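Plodska Kitchen Trial Guide
Section 3: Setting up the shelf chore

Revised by Lavanya Namboodiri, Aug 21, 2021

This section covers the simulated kitchen supplied with Plodska. The chore is to take a small container from a wall cabinet and set it on the worktop. Most people do it without looking. Arms still fail at it often enough to make it a useful test.

Before you start

1. Load the Kesuvville kitchen and wait for the arm to report ready.

2. Send the arm to the approach pose, with the gripper closed and below the shelf. 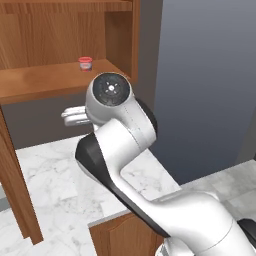 3. Open the gripper only when it is clear of the shelf's front edge. Set the clearance to 30 mm.

Caution: Do not raise the wrist while the fingers are under the shelf. The planner treats the shelf as solid, but the Reddy controller does not stop on light contact.

4. Start the run from the Drinis panel. Allow 2 attempts, then reset.

Checking the worktop

5. Move the arm down, below the level of the worktop, and check what is lying on the marble. Small items count as obstacles even when the chore does not involve them — the green one included. 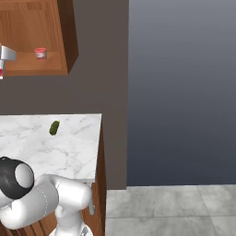

6. If the landing area overlaps an obstacle, choose another spot in the panel. The arm will not push things aside to make room.

Note: A pass in simulation does not mean the chore is ready for a real kitchen. Mudassar Bajwa keeps the list of known differences, chiefly grip friction and lids that come loose. Read it before quoting any result.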